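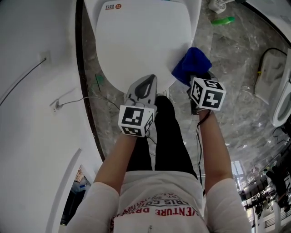
What do you clean first on a toilet, the lid or the bowl?

"The lid, while the cloth is fresh," says Amirhossein Ranjbar. "The bowl has its own brush and it gets done at the end."

Ranjbar has been cleaning bathrooms for a living for eight years, first in a motel and now for Gekia, a small firm that looks after serviced apartments in Maravside. On a full day he does seven bathrooms. He also trains new starters, and he spends most of their first morning on the toilet, lid closed, before they're allowed to touch the shower.

"They all want to start with the glass because it looks good when it's done," he says. "But the guest sits on this. If there's one hair under the seat they won't notice your glass."

We met in October in the laundry room at Kermani, the older of the two buildings Gekia services, where the cloths come back each afternoon to be washed. They are sorted by colour into tubs along the wall. Blue is for the outside of the toilet: lid, cistern, flush button, the sides down to the floor. Red is for the seat and the rim. Yellow is for basins and taps, and green stays in the kitchen.

Other firms use the colours differently, and Ranjbar says he doesn't mind which way it goes as long as everybody in the building does the same thing. When he started at Gekia, two teams were using two systems, and a cloth could be a toilet cloth on one floor and a basin cloth on the next. "I'd come from a place where blue was for mirrors," he says. "I picked up the wrong one twice in my first week. The supervisor then was very polite about it, but she made me wash the basin again, and the taps, and the cups."

His own routine for the outside of a toilet takes a few minutes. Lid down. He sprays the cloth, never the lid, and folds it in four so there are eight clean faces to work through. The first face does the cistern and the button. The next does the top of the lid, from the hinge end to the front. After that the edge of the lid, then the hinges, which he goes back to with a corner of the cloth pushed in by a fingertip.

"The hinge is where people fall down," he says. "Dust goes in there, it gets damp, it turns into a kind of paste. You can wipe the lid every day for a year and that paste will still be there if you never put your finger in."

He doesn't like to see people scrunch a cloth up into a ball, though he admits he does it too when he's tired or when he's only going over a spot. A balled cloth has no flat face, so it skips. On a smooth white lid that leaves streaks that only show when the bathroom light is on. He asks new starters to turn the light on and crouch down until their eyes are level with the lid.

Has he always been so particular about it?

He laughs at that. "My mother would say no. At home I was the one who did the dishes badly so I wouldn't be asked." What changed, he says, was a guest at the motel, an older man staying for a couple of months while his wife was in hospital. The man left a note on the basin thanking whoever did the bathroom. "He wrote that it was the one room where he could sit down and not think about anything. I kept that note for a long time. I think I lost it when I moved."

The bathrooms at Kermani have marble floors, and that changes how the toilet is cleaned. The strong descalers that lift a ring out of a bowl will leave a dull mark on marble if they drip. Gekia lost a section of floor that way on the second level, before Ranjbar's time, when somebody rested a wet brush beside the bowl while they answered the door. The mark is still there under a bath mat.

So the brush now goes straight from the bowl to its holder, held over the water with the seat dropped on the handle until it stops dripping. The floor gets a neutral cleaner, well diluted, and a dry cloth straight afterwards. Polished stone shows everything, Ranjbar says. Water spots, footprints, the line where you stopped mopping. He works backwards from behind the toilet to the door and does the last bit from the hallway.

"White tiles are easier, I'd have white tiles at my own place," he says. "But when marble is dry and you've done it right, you can see the ceiling in it. I do like that."

Before any water goes down he picks up what's on the floor by hand. A vacuum can scratch the polish if there's grit under the head, and small things get pushed behind the pan and stay there for weeks. He has found earring backs, bobby pins, plastic ties off new towels, toothpaste caps and, once, a key to a car in another state. Anything that could belong to a guest goes in a labelled bag at the office.

Tomos Landeg runs the Maravside office and does the ordering. He joined us for the second half of the conversation with a carton of new cloths under his arm, from a supplier called Kiltunix that the firm was trying out. The last lot had started to shed.

"We were paying to put lint on things," Landeg says. He buys cloths 200 at a time and expects to lose a fair number of them to bleach and to people's car boots. The rest last until the edges curl. Ranjbar tests each new batch by wiping a dry basin and then holding the cloth up to the window, and Landeg waits for his word before he orders more.

"He's sent back two lots," Landeg says. "I argued about the second one, because they were cheap. He was right, though. They wouldn't take up water, they just moved it about."

Ranjbar's view is that the spray matters much less than people think. For a lid that's cleaned regularly, warm water with a drop of dish liquid would do most of the job. He uses a bathroom disinfectant because guests change over, and he leaves it to sit for as long as the label says before he wipes. He thinks that wait is the part most households skip.

"They spray and wipe in the same second," he says. "Then it's done nothing except smell. Spray your cloth, wet the surface properly, go and do the mirror, come back."

I asked what he'd tell someone who has one bathroom at home and no wish to own four colours of cloth. Two cloths, he said, in two colours you won't confuse, and one of them never leaves the toilet. Wash it hot, by itself or with old towels, without fabric softener. Softener coats the fibres and the cloth slides over the dirt afterwards. Dry it fully before it's folded away.

He'd also take everything off the top of the toilet. At Gekia, nothing is stored on the cistern or the lid, and that includes spare rolls, candles and the small baskets of soap that one of the owners was keen on. A cloth can be put down on the closed lid while you're working, he says, but it shouldn't live there.

Landeg brings up the time sheets. A bathroom at Kermani is allowed 39 minutes on a changeover, toilet included, and there was talk last year of cutting it back. Ranjbar offered to do one in the shorter time with the owners watching. He did it, and then ran a tissue around the base of the toilet, behind, where the pan meets the floor, and handed it to them. The allowance stayed as it was.

"I didn't do it badly on purpose," he says. "I did it how anybody would if they were in a hurry. You leave the back."

The back is the last thing he teaches. It means getting down on one knee on a folded towel and reaching around each side with a damp cloth, feeling for the silicone line, because in most of the apartments there isn't room to get your head in to look. He does the left side with his left hand and the right side with his right. New starters tend to stretch across with one arm, and they miss a strip in the middle about as wide as a hand.

His knees are all right so far. His wrists are worse, from wringing, and he has started to squeeze the cloths flat against the side of the bucket – a tip he got from a woman in the laundry who has been at it longer than he has.

By then the first load had finished. Landeg put his carton down on the bench, and Ranjbar opened it, took out one of the new cloths and went over to the sink by the window to try it.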